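Asunto: Re: masa madre que se viene abajo en la segunda fermentación

Hola a todos:

Perdonad el retraso, llevo la bandeja de entrada hecha un desastre y he visto el mensaje de Wubit esta mañana, con el café. Copio el trozo que me interesa y contesto debajo, que luego nos liamos con los hilos:

> Wubit Derese escribió:
> Sigo con el mismo problema. La masa sube preciosa en bloque,
> la formo, la meto en el banetón y a la hora de volcarla se
> desparrama como una tortilla. Uso la harina Skurka de siempre,
> hidratación alta, y el levado lo hago en la encimera. ¿Bajo el
> agua? ¿Cambio de harina? En marzo me salía bien y ahora no
> hay manera.

A ver, Wubit, lo de marzo me parece la pista buena. En marzo tu cocina estaba fresquita y ahora seguro que no, y si sigues mirando el reloj como entonces la masa se te pasa de largo en el primer levado. A mí me ocurrió lo mismo el año que me mudé al piso de la calle Endale, que tiene la cocina orientada al oeste y por la tarde aquello es un invernadero. Estuve semanas echándole la culpa a la harina, cambié dos veces de marca, compré un saco de Lunley carísimo... y nada, tortilla tras tortilla.

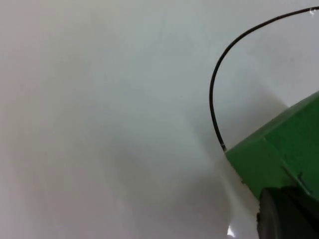

Lo que me arregló la vida fue dejar de guiarme por las horas y coger una muestra de masa en un botecito recto, de esos de especias. Pones un pellizco al terminar de amasar, marcas el nivel con una goma y lo dejas al lado del bol. Cuando el bote ha crecido la mitad, a formar, da igual que hayan pasado cuatro horas o siete. Yo antes esperaba a que doblara (lo ponía en todos los libros que tenía en casa) y con harinas flojas y calor eso es pedirle demasiado.

Mi receta de diario, por si quieres comparar con la tuya, lleva 323 gramos de agua para medio kilo de harina panificable, 121 gramos de masa madre bien activa y 11 de sal. Sale una hogaza mediana, que para dos personas nos da tres días. Ya ves que de agua voy bastante comedida, y te aseguro que la miga queda abierta igual. ¡Las hidrataciones de infarto que se ven por internet son para harinas con mucha fuerza y para gente con más paciencia que yo!

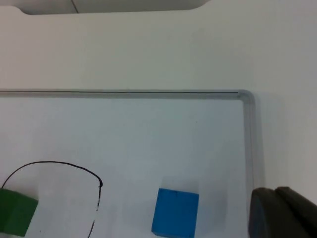
Otra cosa que no cuentas es cómo haces el preformado. Yo me lo saltaba por pereza y se notaba muchísimo. Ahora vuelco la masa, la redondeo con la rasqueta sin apretar mucho, la dejo destapada veinte minutos y luego formo de verdad. Si en esos veinte minutos se te abre como un charco, ya sabes que el problema viene de antes y no hace falta que toques el banetón ni nada de lo que va después. En ese caso le das otro redondeo y otro descanso, y a veces se salva. Y si no se salva, focaccia, aceite, romero y todos contentos.

Del frío también quería hablarte. En verano yo formo y directa a la nevera, sin pasar por la encimera, y la horneo a la mañana siguiente recién sacada. Volcar una masa fría es otro mundo, se deja cortar sin engancharse en la cuchilla y mantiene la forma mientras corres hacia el horno. Eso sí, mi nevera es una Skerko vieja que enfría una barbaridad en el estante de abajo, y en otra más floja igual la masa sigue subiendo toda la noche. Ponle un termómetro, que el numerito del panel miente más que habla.
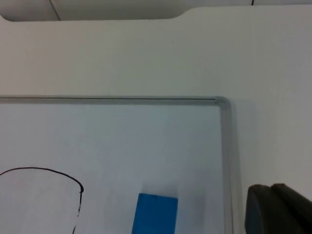

De cambiar de harina yo me olvidaría por ahora. Si tocas harina, agua y tiempos a la vez no vas a saber qué ha funcionado. Primero el botecito, con tu Skurka y tu receta tal cual. Si con eso sigue plana, le quitas 33 gramos de agua y repites. Y mira la masa madre, claro: si ahora con el calor la refrescas una vez al día, igual la estás usando pasada y muy ácida, y eso se carga el gluten que da gusto. Yo en julio la refresco mañana y noche o la tengo en la nevera, sin término medio.

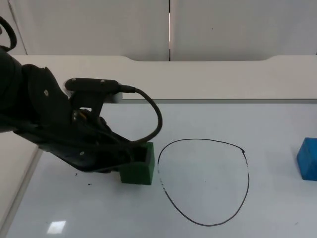
Wubit Derese me ha contestado por privado mientras escribía todo esto y me deja pegarlo: que la masa madre la refresca solo por la noche, que huele a acetona desde hace semanas y que pensaba que era normal. Pues por ahí empezaría yo, antes incluso que por el bote. Dos o tres días de refrescos seguidos, con bastante harina y poca madre vieja, hasta que vuelva a oler a yogur.

¿Alguien más de la lista forma directamente a la nevera con centeno? Yo lo he intentado dos veces y me salió un ladrillo.

Un abrazo y ya nos cuentas cómo va.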